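Ticket 1504 - Holto dishwasher, error 5, stops mid-cycle
Opened by: Leif Lauritsen
Status: waiting on part

Machine quits during the rinse and shows error 5. Filter cleaned, drain hose checked for kinks - no change. Kitchen table is in use as normal. 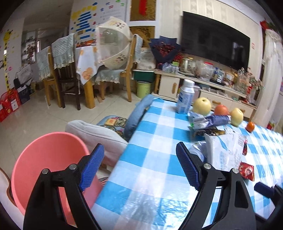 Table, fruit and white bottle at the back

Reply from Evander Jardine: Run the short program with the lower rack out and note the minute it stops.
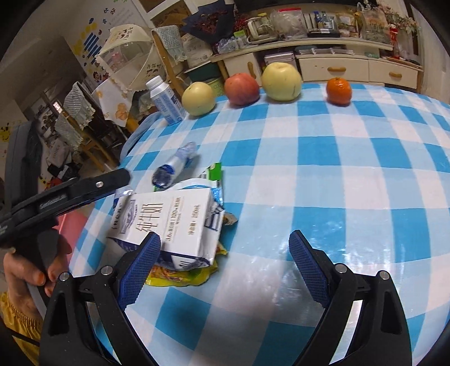
Stopped at minute 69, same code. Drain pump ordered, part 673.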